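Clornwood Community College to Open Teaching Kitchen for Fermented and Preserved Foods

19 May 2025

Clornwood Community College will open a teaching kitchen devoted to fermented, pickled and salted foods at the start of the fall term, the college announced. The kitchen will occupy the ground floor of the former Gevach bakery building on the east side of the campus and will be used for credit courses, evening classes and a small program of public tastings.

The project was approved by the college's board of trustees in April. It replaces a plan, set aside last year, to convert the building into office space.

Yi-chun Wan, who has taught in the culinary arts department for nine years, has been named director of the new kitchen. She will continue to teach the second-year course in soups and stocks and will hand over her pastry sections to other members of the department.

"Students ask for this work every year, and until now we have fitted it in wherever a shelf was free," Wan said. "A crock of cabbage needs a steady temperature and a place where it will be left alone for several weeks. Our main kitchen serves lunch five times a week, and it is the wrong place for that."

The first credit course, Introduction to Vegetable Fermentation, will enroll 32 students in two sections. It will cover sauerkraut, kimchi, brined cucumbers, fermented chili paste and the Taiwanese style of pickled mustard greens that Wan learned to make in her grandmother's house. Each student will keep two batches going through the term, one from a set recipe and one of the student's own design, and will record salt weight, room temperature and acidity for both. The written record will count for a third of the final grade.

A second course, planned for the spring term, will deal with beans and grains. Its outline includes miso, tempeh, dosa batter and sourdough. The department is still considering whether to add a unit on fish sauce. Wan said the question was mainly one of smell and ventilation, and that the facilities office had been asked for an opinion on the existing exhaust system.

Meat curing will not be offered in the first year. The college's food safety plan for the building covers vegetables, fruit, grains and dairy only, and an amended plan would have to be reviewed by the county before cured meats could be prepared there.

Evening classes open to the public will begin in the third week of the term. The opening list has classes in quick pickles, preserved lemons, yogurt and fresh cheese, kimchi for beginners, and jams with reduced sugar. Most will meet once for three hours. The kimchi class will meet twice, with two weeks between the sessions, so that participants can taste what they packed at the first meeting and adjust the seasoning of a new jar at the second. All ingredients are included in the fee, and participants will take home what they make. Jars are supplied, though anyone who prefers to bring a crock from home may do so if it is free of chips and cracks.

The kitchen will have eight workstations, a walk-in cooler and a separate aging room held at cellar temperature. Shelving in the aging room has space for 280 one-quart jars and a smaller number of large crocks, which will be kept at floor level. The bakery's original deck oven has been inspected and will stay in place for the sourdough unit. Its two spiral mixers could not be repaired and have been removed.

Produce for the courses will come largely from Ureck Farm, which already supplies the college cafeteria with onions and root vegetables. Under an agreement signed this spring, the farm will grow 900 pounds of napa cabbage and a smaller crop of daikon for the fall term. The cabbage will be delivered in four lots, the first of them in time for the opening week. Cabbage that is not needed for instruction will go to the cafeteria.

Chilies and dried shrimp will be bought from the Ruangrit grocery on Mill Street. The store has also agreed to stock the coarse sea salt used in the courses, which several students reported having difficulty finding in town. Table salt with added iodine will not be used in the vegetable courses, and students who practice at home are asked to check the label before buying.

An earlier version of the fermentation course ran as a noncredit workshop over two summers and drew 271 registrations in all. Responses to the workshop survey shaped several parts of the new program. Participants asked for more time on failed batches, and the credit course will now give a full session to them. Students will be taught to tell harmless surface yeast from mold, to recognize brine that has turned soft or slimy, and to decide when a jar must be thrown out. The department's rule will be that any batch showing mold is discarded whole, including the part under the brine.

Participants also asked for recipes by weight. All printed recipes for the kitchen have been rewritten in grams, with salt given as a percentage of the weight of the vegetables. The standard sauerkraut recipe, for instance, calls for salt at two percent. Cup and spoon measures will appear in a separate column for the evening classes - several of the instructors argued for dropping them altogether, but the department decided that home cooks should not have to buy a scale before attending a first class. Scales will be available at every station. 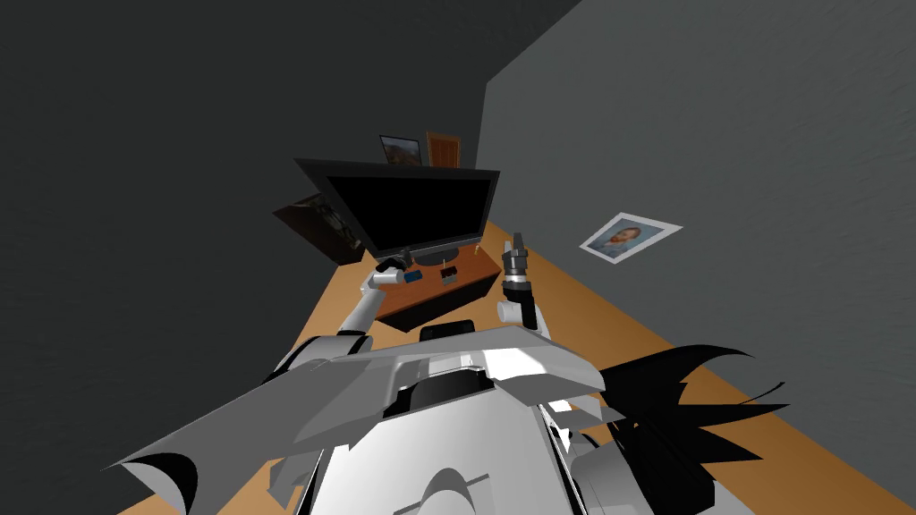

Registration for the credit course will open to current culinary arts students first and to all other students one week later. There is no prerequisite other than the food handler's card, which may be earned during the first two weeks of the term. Students who took the summer workshop may not use it in place of the credit course, but they may ask to be excused from the opening session on equipment and cleaning.

Registration for evening classes will be handled by the continuing education office, in person or by telephone. Classes are limited to 16 participants. Refunds will be given up to five days before a class meets; after that, the fee may be moved to another class in the same term if there is room. Children aged 12 and over may attend the quick pickle and jam classes with a registered adult.

Three public tastings are planned for the first year. The first will present vegetables packed by students in the opening weeks of the fall course, served with plain rice and broth prepared by the second-year class. The second will be given over to breads and cultured butter. The subject of the third has not been settled, and Wan has invited suggestions from residents who make preserved foods at home - particularly family recipes that have not been written down. Those who wish to share a recipe will be asked to spend an hour in the kitchen with a student, who will weigh each ingredient as it is added and prepare a written version for the contributor to correct.

The written recipes will be kept in the department's collection and, with the contributor's permission, used in later courses. Contributors will be named on the recipe sheet unless they ask otherwise.

Parking for evening classes will be available in the lot behind the bakery building, which may be entered from the campus loop road. The front entrance will remain closed until work on the steps is finished. A ramp leads to the side door, and all eight workstations can be reached without stairs. One station has been built at a lower height for seated use.

A schedule of evening classes, with fees, will be posted by the continuing education office before registration opens. Questions about the credit courses should be directed to the culinary arts department.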